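Reading the Grenov Trilogy Out of Order

Mar 18, 2020

I finished the third Grenov book last night, which means I have now read all of them, in the wrong order. I started with the second in January because it was the only one on the library shelf. Then I read the first, and then I waited three weeks for the last one to come in on hold.

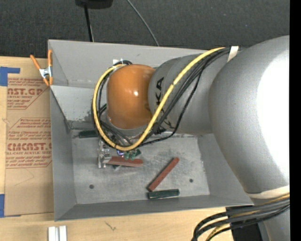

The library had it in hardcover only. It runs to 768 pages and I carried it back and forth on the bus, so the corners took a beating. The first book is 486 pages and moves a lot faster. I think most readers who quit will quit in the middle of the third one, during the long winter at Mutside, where two of the main characters sit in a boarding house and argue about a will for nine chapters.

I liked those chapters. The argument is really about their mother, and the author lets you work that out for yourself. There is a page where the older sister reads the will out loud at breakfast and the younger one keeps buttering toast until there is no bread left on the table. I went back and read it again the next morning.

Starting with the second book did some odd things to the story. I knew from the beginning that Zalewska, the schoolteacher, would leave town, so when she shows up in book one full of plans for the new school I had a hard time believing any of it. A friend of mine, Thảo Huỳnh, read them in the proper order and says her leaving was the biggest shock in the series. I missed that completely. On the other hand, I got to wonder for a whole book what had happened at the quarry, and she knew all along.

The translation is by Ryszard Jabłońska and reads well. He keeps the long sentences long. A few of the jokes need a footnote and he gives them one, at the bottom of the page where I can find it. The third book moves the notes to the back for some reason, and I stopped looking them up by chapter four.

My complaints are small. There are too many cousins. The family tree is printed in book one only, so I had a photo of it on my phone and kept going back to it. The horse auction goes on for most of a chapter and none of the buyers come up again. And the ending is rushed. After all that time spent on one winter, the last eleven years go by in about 40 pages, and the brother who went off to sea gets a single paragraph.

I would still recommend them, especially if you like family stories with a lot of weather. Read the first one first. If the library only has the second, put a hold on the first and find something else for the weekend.

Next up is Stondum, which Thảo lent me with her notes still in the margins. It is 498 pages and has nothing to do with families as far as I can tell from the back cover. I am two chapters in and there has been one storm and a court case. I need to return the Grenov book by Saturday, so that comes first.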